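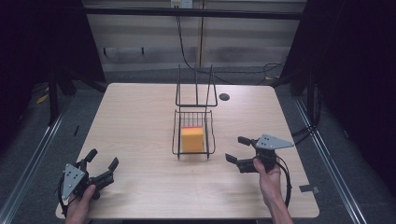 Kitchen Sponges: Your Questions

Does microwaving a sponge sterilize it?

I doubt it. It kills plenty of what's living in there, but "plenty" and "sterile" are different words, and the survivors have a nice damp home to grow back in. If you do it anyway, soak the sponge first. A dry one can catch fire.

What about the dishwasher?

Same answer, less fire risk. Fine if you're running a load. I wouldn't run one for the sponge.

Are antibacterial sponges worth the extra money?

Read the package closely. The treatment is usually there to protect the sponge from odor and stains. Very few packages promise anything about your plates. Dakier charges 2 dollars more for theirs and I can't tell the difference after a week.

How often should I replace mine?

Companies that sell sponges say every week. Funny, that. I go 2 weeks, sooner if it smells or starts to shed. If you wipe up raw chicken juice with it, throw it out that day, or use a paper towel in the first place.

Do holders do anything?

An open one lets air get at the sponge and water run off. A cup with a solid bottom makes a puddle. Past that, you're paying for looks. Clavix wants 25 dollars for a holder with "airflow channels," meaning gaps.

Benoît Marty wrote in to ask if silicone scrubbers are cleaner.

They dry faster, so probably. They also push grease around without picking much of it up. I tried the Sila one for most of March and went back.

Can I use the rough side on nonstick?

The label may say yes. Try it on a pan you don't like.

Last updated Sun 7 May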